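Section 5: Chore Readiness Checks, Flullasen Task Guide

5.1 Soft items

1. Place one pillow within reach of both grippers.
2. Take hold of the lower end, one gripper on each side, and bring the pillow upright.
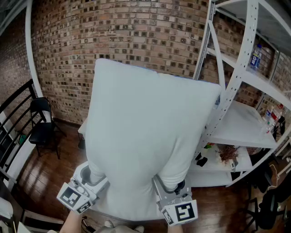
3. Hold for 7 seconds. Log a pass only if neither gripper is reset.

CAUTION: Do not raise grip force to correct a slow slip. Lower the pillow and start again.

5.2 Work around seating

1. Set the arm speed to level 4 before working beside a chair.
2. Keep the path clear of people, including anyone leaning over the chair back.
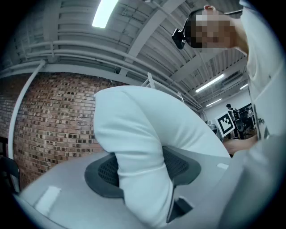 Staltley adds that a pass in 5.2 should not be read as approval for unattended work. In its shop trials the software still needed a person for one chore in 5, mostly where cloth or padding was involved, and it would not yet sign off on home use.

NOTE: Record both results on the Poltstead form before going to Section 6.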